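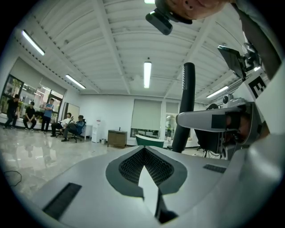
Notebook, packing cell, 22 December 2024

Last entry before the break, so I'm getting it all down while it's fresh. Short version: the demonstration work for the Mok station is going great and I want everyone who opens this book in the new year to know why!

Where we are

288 good demonstrations of the tray pick with the hand-held gripper, spread over four people. Wen-hsiung did the largest share. Tzu-hsuan's are the cleanest by a long way — she rests between picks, lets her wrist settle, then closes. I went through hers next to mine and mine look like somebody swatting flies. Ask her to sit with anyone new before they start recording.

The Mok arm gets only the tray pick and the turn onto the belt. Folding, inserts and final check stay with people. Marcelino asked me again to write that down in so many words, and he's right, the night crew had heard three other versions. So, in so many words: folding, inserts and final check stay with people.

What the packers taught us

This is the part I love. In November we had a written procedure for the tray pick from Pruva, ten steps, very tidy. Then Marcelino put on the head camera and did it his way, and he skips two of the steps and adds one that isn't written anywhere: he tips the tray toward himself a little before lifting, so the part at the back slides free of the lip. He's been doing it for years and had never mentioned it (he thought everybody did it). Half the crew did. The other half had sore thumbs from prying.

So the procedure got rewritten by hand on the spot, and the thumb complaints on that line have dropped off, with no robot anywhere near it yet. If the whole project stopped tomorrow I'd still call that a good month.

Ruwan has been keeping a page of these little moves. So far: the tip, the two-finger squeeze on the soft trays, turning the Walton carton before it reaches you so you don't twist at the waist. He wants names next to each one, and I agree. People should get credit for what they know.

What changes for people, as of now

Talked this through with the shift over coffee. Notes as I took them:

Yi-chun is moving from packing to running the station, along with one person per shift still to be picked. She's keen. She wants to be able to stop it, clear it and restart it without calling any of us, and I've promised her that will be true on day one.

Rotation goes from every two hours to every hour while we bring the arm up. Marcelino thinks this will annoy people more than the arm will. We try it and ask.

Somebody asked about the pace — will the belt speed up to match the arm? Answer from the floor lead is no, the belt stays where it is. I asked for that to go up on the board in writing and will chase it in January.

Wen-hsiung's worry is a different one: the tray pick is dull, but it's also when you get to talk to the person beside you. The folding bench has everyone facing the wall. Good point, and I had not thought of it at all. Can we turn the benches? The air line is on the wrong side but there's slack in it. Sketch on the next page, please draw over it.

Technique notes for recording

Hold the gripper close to the body between takes. It's not heavy but it gets heavy.

Marker square to the lens and clean. Fingerprints on it cost me most of a morning.

Check the screen bracket before each set. It creeps. I've tightened it 10 times, it needs a proper lock washer, Ruwan has ordered some.

Look at the tray, not at the gripper. Everyone looks at the gripper the first day, and with the head camera on you end up with a lot of footage of nothing useful.

Say out loud if a take is bad and do it over. No shame in it, we throw away plenty.

Keep cables off the walking path when you set up.

Open

Soft trays. We have far too few and they're the hard ones. Monero is sending a new batch after the break.

Left-handers. Yi-chun is our only one and her takes look different enough that I'd like them kept in their own folder until I've had a proper look.

Gloves or no gloves? The line wears them, we mostly haven't been. I think we start over on that with gloves from now on. Tzu-hsuan disagrees, see her note in the margin.

Batteries are on the charger, gripper is in the gray case on the second shelf. Back in January — first job is the benches.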